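Fuel depot upstream of the Ernham intake - what does the emergency plan cover?

innes_bank
The revised plan for the Hurnix depot has been at the library since October. It lists a storage capacity of 2000 cubic meters and one containment wall built to hold 1780. I asked at the desk whether the difference is covered somewhere else and got no answer. Has anyone read the annexes?

Demetrius Abernathy
I read them. The wall only has to hold the largest single tank plus a margin for rain. It was never meant to hold every tank at once, so I don't see a problem with that number.

innes_bank
And if the river is already up? The rain margin comes from old records. Two years ago the water was at the foot of that wall.

tollgate
That was the year the drain valve stuck open. The valve worries me more than the wall. Annex 4 says it gets checked by hand before a storm, but it doesn't say who does it at night.

Demetrius Abernathy
The shift lead does. Page 22.

tollgate
Page 22 says "designated person." I have it open right now.

innes_bank
Same wording in my copy. The bigger gap for me is downstream. Gesutov is across the border and takes its drinking water from the same river. The plan gives one phone number for them and no backup. Typing this up at home, so no scans of the annexes yet. 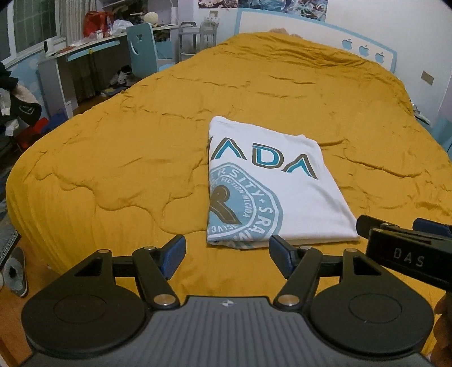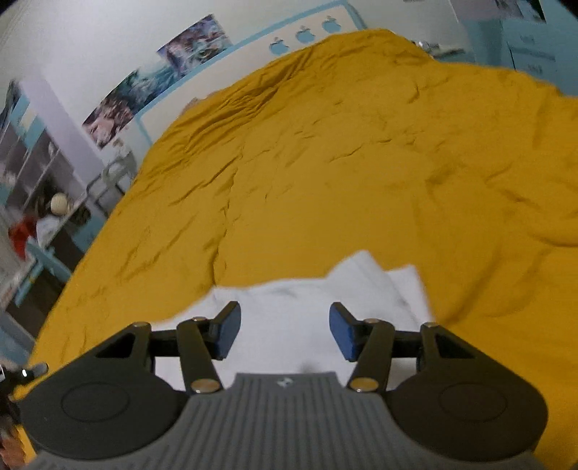 White shirt on the yellow bedspread in the first, white cloth on it in the second.

Raffaele Barbieri wrote that the phone number was changed last spring and the plan still has the old one. He called it himself and reached a parts store.

tollgate
Did you report that?

Raffaele Barbieri
Yes, by email to the depot and to the county. The county wrote back and said it would go in the next revision. The depot hasn't replied.

Demetrius Abernathy
OK, that one is a real fault. I still think the wall is fine.

innes_bank
We can disagree on the wall. The plan also says the floating boom is 190 meters long. Does anyone know the width of the river at the intake when it's high? I only have the summer figure.

tollgate
I'll ask at the waterworks. They keep a gauge sheet by the front door.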